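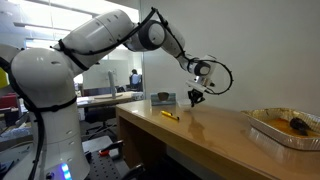

White arm over the tan desk, blue LEDs lit on the base column.

July 2021 — notebook, paint bench
3 min read

Limewash samples for the Nastcombe hallway, second go. First lot (May) too chalky, came off on Hermenegildo's sleeve.

Boards: 5, all primed with Flurkovent mineral primer, one coat. Left overnight. Board 3 got missed at the bottom corner, ignore that bit.

Mix: 200 g pigment paste to the tub, stirred, stood 20 min, stirred again. Colour is the greyish clay one Ismail picked. In the tub it looks like wet cardboard — dries far paler, dont panic.

Coat 1 crosshatch with the wide block brush. Coat 2 thinner, wiped back with damp rag on boards 2 and 4. Board 4 best so far. Soft, cloudy, no hard edges. Board 2 went streaky where I stopped to answer the phone.

Board 5 = Jurčo brush. Sheds. Picked out bristles for ages. Not using it on a client wall.

Rub test: 44 strokes with dry cloth. Boards 1 and 3 still dusting, 4 only slightly. Try the sealer on half of 4, check it doesnt go shiny. Ismail hates shiny.

To do — order more primer, ask H. Ledesma whether skirting is going same colour or the off-white, look at 4 by lamp light. Also the Gerkia linen swatch againts it, might be too yellow.

Recent entries
Picture rail heights, Nastcombe
Cork tiles: glue trial
Curtain lining, which weight
Getting old woodchip off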